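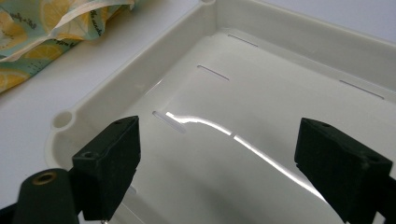 Away goals should come back in the regional cup. The league dropped the rule two seasons ago, and the two-leg ties have been worse for it.

The case against the rule was that it made home sides timid. Maybe it did in some places. In our cup it meant that Barkiven, with a ground that holds about 200 people, could lose 3-2 at Zarstead and still go home with a plan. Now a one-goal loss is a one-goal loss, and both teams spend the second leg waiting for extra time.

I watched Chisholm and Kallard do exactly that in October. The first leg was level. In the second, neither side put more than three players forward after the hour. Extra time was half an hour of tired part-timers kicking the ball out of play, and then came penalties. Most of those players had work in the morning.

Supporters of the change say a goal should count the same wherever it is scored. That sounds fair, but travel is not the same for everyone. Kallard's players get off a bus after a long ride and play on a field they see once a year – a goal there is harder to get, and I have no problem with a rule that says so.

The clubs vote on the format again in December. They should bring the old rule back for the first two rounds and see how it goes.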